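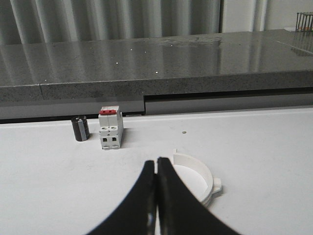 Flotbridge, a supplier of spare parts for small electrical repair, is opening a parts sorting and reuse counter at its Trivby warehouse in March. The counter will take in loose components from repair shops, training workshops and households, sort them by type, check them and put the usable ones back on sale at a reduced price. Most of what comes in is small and mixed. A black capacitor with a gray stripe down its side may arrive next to a white circuit breaker with a red toggle and a round white plastic part with a tab on the rim, and each of them needs to go to a different bin.

The company has run the service as a trial since last year with repair shops near the warehouse. During the trial it received more than 2,000 separate parts. Of these, 1,140 were identified, passed their checks and went back on the shelf. The rest were sent for recycling or are still waiting for someone to work out what they belong to.

"People who fix things end up with a drawer," said Hidayah Sitompul, who manages the Trivby counter. "There are good parts in that drawer, but they're mixed in with dead ones and with bits of plastic that came off something years ago. We have the bins, the meters and the catalogs to sort it out, so it makes sense to do it here."

How the counter works

Parts can be handed in at the counter during opening hours, from 9 a.m. to 4 p.m., or mailed in a padded envelope. There is no need to sort them first. Flotbridge asks only that batteries be left out and that anything with a cracked housing or leaking fluid be bagged separately and marked.

Each delivery is tipped out onto a white table and divided into three groups. Electronic components such as capacitors, relays and switches go to the first bench, where staff read the markings and test them. Capacitors are measured for capacitance and leakage, and any that fall outside the maker's stated range are taken out. Electrolytic capacitors are also checked for bulging tops. The stripe on the body marks polarity, and parts on which the stripe or the printed values can no longer be read are not resold.

Circuit breakers and other protective devices go to the second bench and are handled under stricter rules. Flotbridge does not resell used breakers for installation in buildings. Those with a lever that moves freely and a label that can be read are offered to schools and training workshops for wiring practice, and are stamped as training parts before they leave. Breakers that fail the check are taken apart for their metal.

The third group is plastic and mechanical parts: rings, lids, caps, brackets, knobs and covers. These have been the hardest to place, as few of them carry a part number. The counter measures each one, takes down the diameter and the position of any tabs or notches, and enters the details in Ñahui, the company's parts list. Customers looking for a replacement lid or cover can search the list by size and shape. During the trial 80 plastic parts were matched to a customer this way – a small number, but most were for appliances whose makers no longer supply them.

Prices and credit

Tested components will be sold singly or in bags of 5. Prices are set at the counter and marked on each bag along with the measured value. Plastic parts are sold singly. Anyone who hands in parts can take store credit for those that go back on sale, or pass the credit to a training workshop of their choice. Mailed parts that cannot be used are not returned unless the sender asks for this in a note inside the envelope.

Sivar, a training workshop for appliance repair, took part in the trial and will continue as a regular user. It has received breakers and switches for its practice boards and hands in the mixed boxes its trainees clear out at the end of each course.

"We'd like more shops to send us what they have, even if it looks like nothing much," said Sitompul. "Please don't tape the parts together, though. The glue gets on the legs and we spend longer cleaning them than testing them."

About Flotbridge

Flotbridge supplies components, tools and replacement parts to repair shops, workshops and home users. Its warehouse and counter are in Trivby. Repair shops and training workshops that want to register for regular drop-offs can ask for a form at the counter.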